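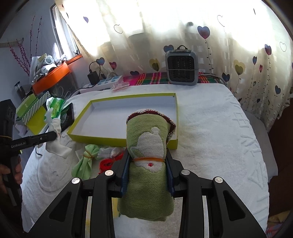
HOME & CONSUMER

Plandska says its linens last longer. The numbers are thin.

Home goods chain Plandska said Wednesday that its new line of kitchen towels and bedding will last "a generation," and it is charging accordingly. A single dish towel in the Rarnstead range now sells for $20.

The company points to a wear test in which 694 towels went through repeated wash cycles at a lab in Urkley. It has not released the results in full. A two-page summary gives no figure for how many towels frayed or faded, and it doesn't say what they were compared with.

"We're very comfortable with the claim," said Jhonatan Echeverri, who runs the textile division. Asked how long a generation is, he said customers would understand what was meant.

Some may not. Hafiz Lubis has owned a fabric repair shop in Barrios for nine years and has seen promises like this before. "Cotton is cotton," he said. "You dry it on high every week, it goes at the hem. I'd want to see the stitching before I paid that."

The warranty is shorter than the slogan. It runs 9 months from purchase, excludes stains and "ordinary thinning," and requires the original receipt. Shoppers who lose theirs can apply for store credit, at the manager's discretion.

Plandska said it had taken 3,132 advance orders by Wednesday afternoon. It would not say how many of those were for towels, or how many came from its own stores. The line goes on sale in April.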